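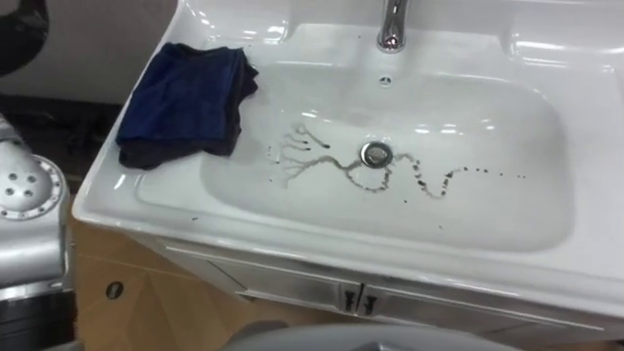 Los niños que no constan en ninguna parte

Llevaba media hora en la sala de espera de Nunine, con un café de máquina bastante malo en la mano, cuando una niña se me sentó al lado y me preguntó si yo también venía "a que me apuntaran". Le dije que no, que yo ya estaba apuntada. Me miró con una envidia que no le había visto a nadie por una cosa así.

Nunine es una asociación pequeña, dos despachos y un pasillo en la parte vieja de Hasville, y se dedica a algo que suena aburridísimo hasta que te lo cuentan: conseguir que los niños sin partida de nacimiento tengan una. Yo misma fui pensando que en una mañana lo tendría resuelto. ¡Una mañana! Volví seis veces.

Sin ese papel no hay matrícula en el instituto, ni cartilla de vacunas completa, ni forma de demostrar que tienes 14 años y no 18 cuando alguien quiere ponerte a trabajar de noche (o casarte, que también pasa). El año pasado abrieron 207 expedientes y cerraron 51 con la partida en la mano. Pregunté si eso era poco. Fahad Niazi, el abogado que lleva casi todos, se echó a reír y me dijo que el año anterior habían sido 26.

El lío con los testigos

Fahad habla deprisa y tiene la mesa llena de carpetas azules. Me explicó que para inscribir fuera de plazo a un niño nacido en casa piden dos testigos del parto. Y claro, la abuela murió, la vecina se mudó a Plaltberg y la comadrona no quiere firmar nada porque teme que le pongan una multa. Hay familias que han hecho el viaje a Plaltberg tres veces, once horas de autobús entre ida y vuelta, para encontrarse con que el registro cierra a mediodía.

"La gente cree que esto va de leyes y yo me paso la vida llamando a vecinas", me dijo.

Lo vi llamar a una, por cierto. Estuvo veinte minutos al teléfono hablando de la rodilla de la señora antes de atreverse a sacar el tema.

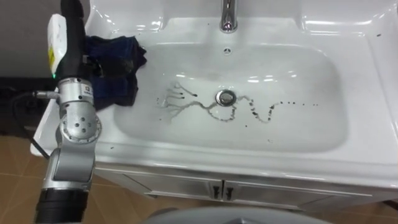
De los partos en casa me habló sobre todo Samira, madre de cuatro, con dos hijos inscritos y dos que no. La mayor nació en el piso de una prima, en Arsenault, y Samira se acuerda de todo menos de la hora, que es precisamente lo que le pide el formulario. Me dijo que aquella noche se agarró al lavabo, uno de cerámica blanca, como el de la foto, tan fuerte que la prima temía que lo arrancara de la pared. Le conté que en mi casa también se habla mucho de mi nacimiento, pero que yo tengo una hoja sellada que lo zanja todo. "Pues guárdala bien", me soltó.

El expediente de la pequeña va por la segunda alegación. El del chico está parado a la espera de un certificado médico de edad, una radiografía de la muñeca que a Fahad le parece un disparate, por lo imprecisa, y que aun así tiene que pedir. Si todo va bien, en mayo les dan cita. Samira ya ha avisado en el trabajo, y la prima de Arsenault ha dicho que firma.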